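Home Threads Tidying Kitchen About

Search this site
Type and press enter

23 November 2023

1/ Happy Thanksgiving, friends! We already ate (my sister-in-law serves at noon and will not be moved on it), so I've got a full stomach and a quiet evening, and I'm finally going to write up the great tray and linen sort I've been promising you since October.

2/ For anybody new, we moved to Noltdale over the summer, and the everyday dishes got put away in the first week. The "company" things did not. They lived in the back bedroom in boxes marked DINING MISC, in my own handwriting, so I can't blame the movers for that one.

3/ I started with cloth, and I'd tell anybody to start there too. It's soft, you can't break it, and it makes you feel like you're getting somewhere. I spread things out one at a time on the table and smoothed them with my hands and looked for stains in good daylight, because a stain you miss in the fall will find you at Easter.

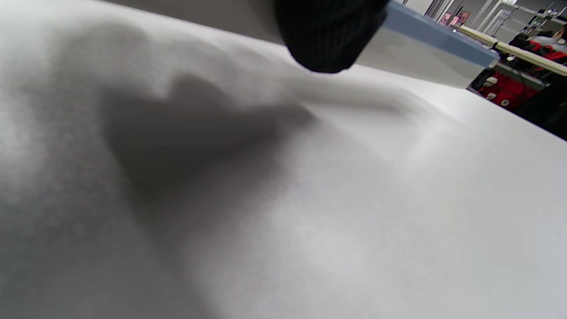 4/ White is the hard one, of course. I love white on a table and I'm a little afraid of it. My rule now is that plain white gets folded as few times as I can manage and rolled around a tube if I have a tube. You still get a ripple here and there and I've decided to be at peace with ripples. Once the plates are down you'd never know.

5/ Somebody asked whether I iron before I store. I don't! I used to, and then I'd iron the whole thing again in six months, fold lines and all. Wash it, dry it all the way (please, all the way, I lost a good runner to mildew in the old house), and save the ironing for the morning you need it.

6/ Napkins: I kept 24. We have never once had that many people at a table, but they're a set, they came from the Wulthorpe church sale, and I carried them home on the bus on my lap. They're staying.

7/ On to trays, and this is where I got stuck for most of an afternoon. Trays are greedy. They won't stand up by themselves and they won't stack nicely unless they're the same shape, and there's always one that's a half inch too long for the cabinet.

8/ What helped was getting them all down flat on the table where I could see the bottoms as well as the rims. I'd been choosing by the outside size for years, when the thing I should've cared about was the floor of the tray. A slick one sends your glasses skating the minute you turn a corner.
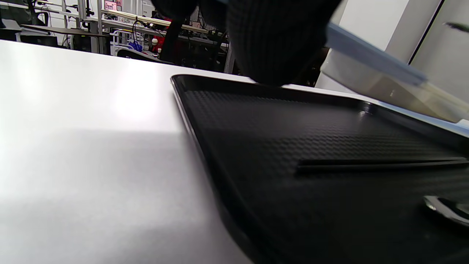

9/ So I'm partial to black with a bit of texture to it now. Little dimples hide fingerprints and scratches so well, and the crumbs come out with a soft brush. An old toothbrush if they've really settled in! The raised parts need a second pass, and so does the rim.

10/ Clear-ish plastic boxes for the small things, by the way. I like the frosted kind. You can tell there's something in there without having to look at your whole collection of corn holders every time you open the door. Mine came from the Onano store on Akl Street, and I'd go back for more except I promised I'd stop.

11/ Final tally of things leaving the house: two chipped platters, a bread basket that shed, and a fondue set I've moved between two apartments and a house without ever lighting it. If you're local and you want the fondue set, it's on the porch. Please want the fondue set.

12/ Next up is the drawer with the candles and the string and the batteries, which I opened and closed again. Tell me how you keep your tablecloths, would you? I've heard from a couple of pants-hanger people already and I'm curious if the clips leave marks.

Contact: PO Box 664, Noltdale | © 2023, all posts by the author | Back to top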